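Gira brings back its pocket spring reverb, and this time it runs on batteries

Good news for anyone who has been haunting the used listings: Gira is putting the Stemik back into production. The little spring reverb box was made for only a short run the first time, and it has been hard to find ever since. The new version ships in January, and we got to spend a long afternoon with one of the first units off the bench.

If you missed it the first time, the Stemik is a real spring tank squeezed into a case you can hold in one hand. Kick it and it crashes. Play a short, dry chord into it and you get that drippy surf splash that digital pedals get close to but never quite nail. The original had two problems. It needed an odd wall adapter that went missing in every move, and it hissed like a kettle once you turned the mix past noon.

Both are sorted out! The new Stemik runs on a standard nine-volt supply or on a battery, and Gira claims 15 hours from a fresh one. We didn't get anywhere near that in an afternoon, so take it as the company's number for now. The hiss is way down. With single coils into a clean amp, we had the mix at three o'clock and could still let a note die away without reaching for the volume knob.

There are 3 springs in the tank now, up from two, and they are slightly different lengths. That gives the tail a thicker, less boingy sound, and it holds together much better with drums. We ran a cheap drum machine through it for far too long (the snare alone is worth the trip) and then a baritone guitar, which the old one never liked. Low notes used to turn to mud. On this one they stay put, even with the new Dwell knob most of the way up.

About that Dwell knob. It sets how hard the signal hits the springs, and it's the best addition here by a mile. Turned down, the reverb sits politely behind your playing. Turned up, it starts to break up a little, and the splash gets this lovely ragged edge. Put a fuzz in front and it goes completely wild. We tried it with a Tulex fuzz that usually bullies everything after it, and the Stemik kept up just fine.

Gira has also added an effects loop that sits on the wet signal only. So you can put a tremolo or a phaser on the reverb and leave the dry guitar alone. Plenty of rack gear does this, but it's rare to see it on something this small, and the jacks are full size, so no adapters.

A few gripes. The power switch is on the back, right next to the input, and it's easy to bump when you plug in. The footswitch is sold separately, same as last time. And the springs are still springs, so if your stage has a bouncy floor you'll hear every stomp from the drummer.

The price is $430, up from the original but still below what the old ones have been fetching. Finishes are cream, black, and a very loud orange that we'd pick without a second thought.

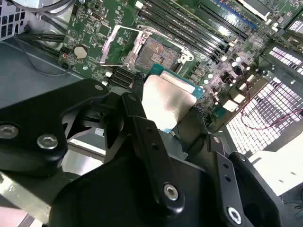 The first batch goes to people who signed up on the waiting list, and stores get theirs after that. Gira says 17 shops will carry it to start, mostly in the US and Canada, with more to be added in spring. Owners of the original can also send theirs in for the new low-noise circuit board, though the tank itself stays as it was and there's no Dwell knob on the upgrade. Pricing for that hasn't been set.

There's one more piece of news tucked into the announcement. Gira is working with the pedal builder Işık on a stereo version, with two tanks side by side and a pan control that moves the wet sound between them. No release date and no price yet, and all we heard was a short clip of an electric piano going through it. It was gorgeous — wide, a bit seasick, with a long tail that seemed to drift off to one side. We've asked to borrow one as soon as there's one to borrow.

Until then, the mono Stemik is staying on our board for as long as Gira will let us keep it. Full review with sound clips coming once we've tried it at a proper band rehearsal and run a battery all the way down.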